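Mikirar presents hand-held gripper kit for recording housework

Gallville, August. The company Mikirar opens the orders for its new kit, with which a person can record everyday work with textiles and later use the recordings for the training of robot arms. The kit is made for research groups and for small firms which do not have a robot in every room where they would like to record.
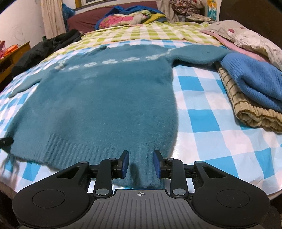
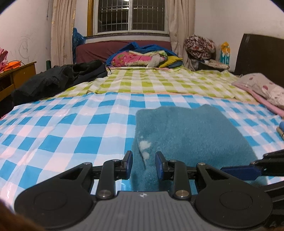

Working with the Mikirar kit on a bed with a blue checked sheet. The finger pads are blue.

Clothes are still a difficult material for robots. They change their form with every touch, and no two homes keep them in the same way. For this reason Mikirar developed the kit together with the workshop Coppens, which is responsible for the joints and the finger pads. The pads can be changed by hand, without tools.

"We wanted that our customers can go into a normal bedroom and start," says Wilma Willems, product manager at Mikirar. "A laboratory table is very clean and very flat. A bed is soft, and there are always other things on it. The recordings must contain this also."

During the test phase in Zusesdale, 34 persons used the kit in their own homes. They made 147 recordings of folding, spreading out and picking up clothes. The comments of the testers led to two changes: the handle is now shorter, and the trigger needs less force, so that persons with small hands can work longer without a break.

One battery charge is enough for up to 180 minutes of recording. The kit is delivered in a carrying case with two grippers, a charger, spare pads and a printed guide. The software for sorting and exporting the recordings is included for the first 6 months, and after this time it can be extended every year.

Orders are accepted now through the Mikirar office in Gallville. Universities and schools can ask for a loan kit before they decide. Interested visitors can try the grippers every Friday in the Mikirar showroom; please register by e-mail in advance.

Press contact: Wilma Willems, Mikirar, Gallville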